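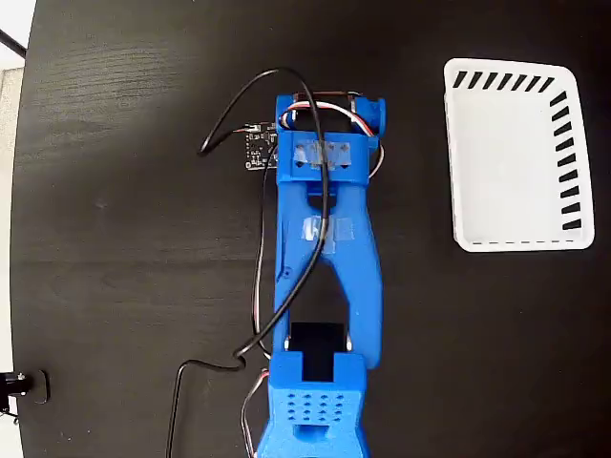

Posted by: benchwarmer_28
List moderator, Hurden Home Robotics list
15 Oct 2024

Re: [hurden-robots] can any of these things tidy up yet?

> We're three adults and a toddler in a small place and I keep seeing
> clips of arms folding towels and loading dishwashers. I have up to
> 900 dollars to play with. Is there anything I could bolt to a table
> today that would put toys back in a bin while I make dinner? Or is it
> all somebody with a joystick off to the side? I looked at the Harkeck
> kit and the Baran one and couldn't tell from either page.

Okay, I've been meaning to write this up for ages, so you're getting the long version (sorry, digest readers).

Short answer: on a table, sort of. While you make dinner, no. I've had a blue printed arm clamped to a round black table since February, with one white basket on the right side, and the whole chore is "things go in the basket." It sounds like nothing! My toddler nephew does it when bribed. The arm needed weeks of evenings before it would go for the right end of the table.

Your money would cover the parts, though you'll want to leave some for spare servos. I've cooked two. Also plan on tape, because the wires are forever wandering into the path of the gripper and you will get tired of chasing them. I'd skip the Baran kit for a first build, only because the manual assumes you've already done one. Harkeck's is slower to put together but I never got stuck for more than a night.

As for the joystick question, it's fair to ask, and you should ask it every time you watch a clip. With mine I steer it by hand for the practice runs and then let it try alone. My last proper test was 20 tries with nobody touching anything, and it got 8 in the basket.

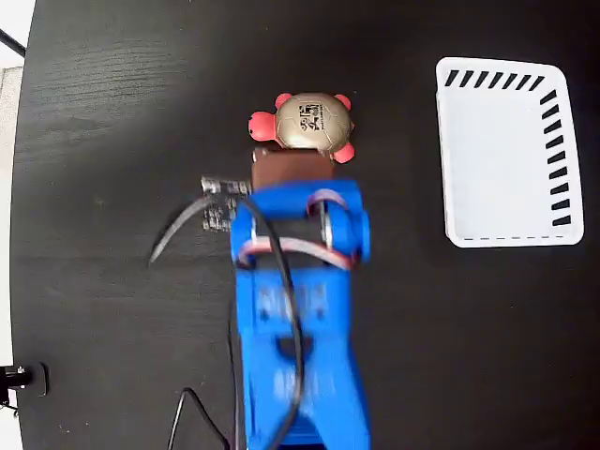
Blocks and boxes I'd call the easy end of it. Flat sides, they stay where they are, and the fingers close on them without much fuss. Soft toys and anything with a rounded back are a different evening altogether - the fingers slide up and over, or they nudge the thing along until it's out of reach. A turtle with a shell like a ball is pretty much my worst case. And if two things are touching, it tends to go for the spot between them and come up with neither.

Speed is the other thing the clips hide. Look for the little "4x" in the corner. Mine takes long enough on one toy that I could have cleared the table and sat down.

The guys at the Pokdale plant (I did a stint there) have arms that sort parts all day long, but every part shows up facing the same way. Your living room floor won't do that for you.

If you still want in, and I hope you do, start with one basket that doesn't move and one kind of toy. Post your wiring before you power it up and one of us will look it over.

benchwarmer_28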